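The lounge on the second floor at Brollcombe had been a storage room for years before the housing office decided to furnish it. The manager who planned it said she wanted a place where people could take off their shoes and stay a while.

"We had a budget for 2 armchairs and not much else," she said. "The rack came later, when the shoes started piling up at the door."

She picked the chairs in white against the advice of her own cleaning crew, and put them on the gray carpet that was already down. The rack, with its black metal posts and wooden shelves, cost $197. She had looked at a cheaper one from Fanix — all plastic — and sent it back.
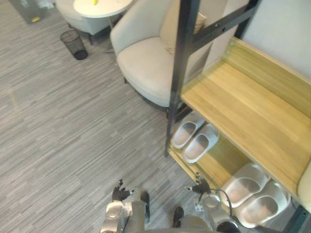 One resident, Cleta, told me the shelves were the part she cared about, and that she would have given up a chair for a second rack. In winter, she said, boots take up twice the room.

The manager has heard this before. "It's a fair point," she said. "I'd like 4 shelves by the door. I'd also like the wastebasket to stay where I put it, near the chairs, and it never does."

She plans to ask for more money in May.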